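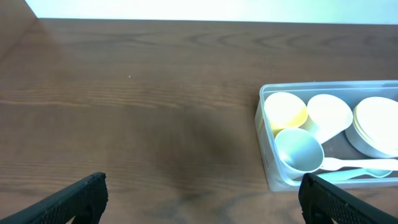

Figure 4. Measuring cups stored in a clear plastic container on a wooden tabletop.

3.2 Open containers and nested sets

Measuring cups were the most frequently relocated items in the Borkadside households. They are sold as sets and are often stacked when new, but few of the sets we recorded in April were still kept that way. The more common arrangement was a shared open container in which the cups lay side by side (Figure 4). We refer to this as loose grouping, to distinguish it from nesting, in which each cup sits inside the next larger one, and from hanging, in which the handles are placed on hooks or a rail.

Loose grouping takes up more floor area in the container than nesting does. A clear box with low walls offsets part of this cost, as the contents can be identified from the side as well as from above. Color appears to play a similar role. Where the cups of a set differed in color, as with the pale yellow, white and light blue cups in Figure 4, participants tended to name the cup by its color when asked to fetch it. Where all cups were alike, they named the volume and then checked the marking on the handle, if it could still be read.

Retrieval was coded from the diary entries described in Section 2. Of the roughly 400 entries that mention a measuring cup, 29 report that the wrong size was picked up first. Most of these came from households with single-color sets. The number is small and we do not test it further — the diaries were not designed to capture errors, and short corrections were probably left out by many participants.

Handles were a second source of difficulty. In a nested stack they lie over one another and the set can be lifted as a unit. In a loose group they point in several directions, and a cup at the back may have to be drawn out past the bowl of another. The Gokovstead households, which were given deeper boxes, mentioned this more often than the Borkadside households did. Wall height may therefore matter more than floor area, although the two were not varied independently in our design. Section 3.3 takes up the same question for lids.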